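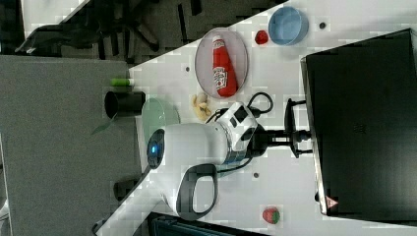 White robot arm and a monitor at the table

Home Matches Travel About Contact

Search this blog Go

4 min read

Seven to six in Grotlow

August 2026

I promised to write something after the derby, and then I waited a few days so that I would be less angry. I am still a little angry, but now I can spell.

For those who are new on this blog: I moved to Grotlow from a country where rugby league is not played at all. In my first winter a colleague took me to the ground and I understood only that the ball must go backwards and everybody wants to go forwards. Now I have a season ticket and a scarf, and I shout at the referee in two languages.

The match against Kiltness finished 7–6 for them. If you follow this sport, you know how strange this score is. One try and one conversion for each side, and then one drop goal. I have seen matches where we conceded more points before I found my seat.

It had rained all morning and the Temba Road end was very heavy. We scored first, from a kick that bounced away from their full-back. The conversion was straight in front of the posts, so it was six to nothing, and it stayed like this until after half-time. Kiltness scored near the corner, and I was sure that the kick would miss, as the wind was blowing across the pitch. It touched the post and went in.

Then came the 68th minute. They had used four tackles and they were still far from our line. I think most of our players expected a high kick on the last one. Instead their stand-off took the ball early and dropped it onto his boot, and it went over quite low, just above the bar. We had 12 minutes to answer and we did not try a drop goal even once.

This is the part that I cannot leave alone. We had two good positions near the middle of the field. In the first one we passed the ball wide and lost it over the touchline. In the second one we ran at their line five times, kicked on the last tackle, and their winger caught it without any trouble. One point would have made it level. I know that players are tired at this moment and that it is very easy to be clever from the stand, with a cup of tea in the hand. But a team should have a plan for this, and every person near me was saying the same thing.

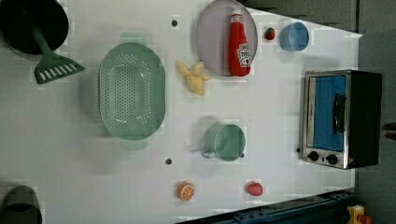 A reader wrote to me the next morning that I am too hard on the half-backs, and that the real problem was the bench. In his opinion our forwards were left on the pitch too long in the second half, and when the legs are gone nobody arrives at the right place for a drop goal. "You can't kick it if the pass comes to you standing still with three men on top of you," he wrote. He has watched Grotlow much longer than me and I think he is partly right. I looked at the second position again on the Skonutix stream, and the pass is indeed slow. Still, there was a calmer tackle before it, and the kicker was standing deep and had his hands up.

About the stream I also have a complaint. The commentary was in front of the picture by several seconds, so I heard that the ball was lost while we were still holding it. For an evening match in November, when I cannot always travel, I would like this to be repaired.

The journey home from Kiltness took almost 90 minutes because of the roadworks at the bridge. The coach was quiet. At the back they had started to work out the table on a telephone, and we are still in the places for the play-offs, but only on points difference.

The next match is at home. I will bring the bigger umbrella, and if anybody has a spare seat cushion for sale, please write to me under this post.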